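Notebook, Bendmont Robotics Club, shirt task
June, started 4:10 pm

Carrying on from the last entry, where I said I didn't believe the 64 per cent. I still don't. The students ran the policy again at lunch and came out with the same figure, and they are pleased with it, and I have asked them to write down what they counted as a success before they show it to anyone at Hetmont.

My trouble with it is the scoring sheet. It says "shirt in basket" and has one tick box. A sleeve hanging over the rim got a tick. So did a run where the shirt was half in and the arm had stopped moving. If I score the same log by my own rule (all cloth inside the rim, gripper open and clear, no hand on the table) it drops a long way. I'm not writing my number here until a second person has scored it without seeing mine.

Training set is 399 episodes as of today. 25 of them have the arm parked for most of the clip and should come out. I've moved those to a separate folder, not deleted them, so please don't put them back in.

4:35. Checked the start poses. Nearly every training episode has the shirt laid fairly flat with the print up. Then we test it on a shirt laid fairly flat with the print up and get excited. One of the students argued that the lettering helps because the model can tell which way the shirt is facing. Maybe. It could also be that the model has learned to go to a spot near the red and doesn't know a thing about shirts. Both stories fit what we've got. We need a plain shirt and we need the same shirt inside out, and I want both before we touch any training settings.

Same complaint about the basket. Dark basket, pale table, white wall. It's about as easy to find as a basket can be. The Gilani team used a pale plastic tub at the regional and we all laughed at their score, but at least they were testing something.

5:00. Ran 9 starts with the shirt bunched up by hand. Did not tell the students beforehand which ones would be bunched. Notes:
- Approach is fine. It goes over the cloth and comes down more or less where you'd want.
- Grasp is poor on the bunched ones. It closes on the top layer and the rest stays behind.
- Two of the grasps I'd have called good were on a fold that happened to be standing up. I'd call that luck until it happens on purpose.
- The lift is too quick. I've said this before. It was changed in the Astska config and never copied into ours.

I don't think more data of the same kind fixes any of that. The students would like to collect another big batch next session, and I've said yes on the condition that at least half start from a mess. If somebody spends ten seconds smoothing the shirt before each episode we'll be right back here.

5:40. Still to do:
- second scorer for the lunch runs
- new score sheet, with a separate column for partly in
- find a plain white shirt, any size
- copy the lift speed across and write down the old value first
- turn the basket side-on for one short batch and see what breaks
- somebody explain to me why the wrist cable is routed the way it is

The poster draft for the school open night says the arm "understands laundry". I've crossed that out. It can say the arm picks up a T-shirt, and it can give the number once we have a number. Parents will ask what happens with trousers, and the reply is that we haven't tried trousers.

Table setup, both with the lettered shirt: 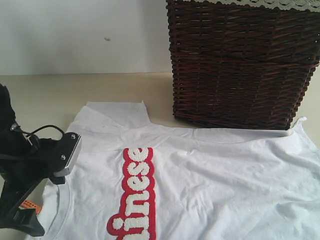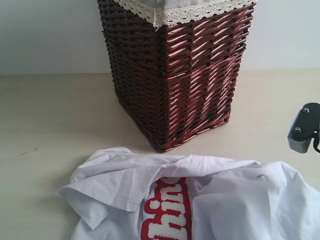

Shirt and wicker basket. First one with the shirt spread out, second one with it crumpled.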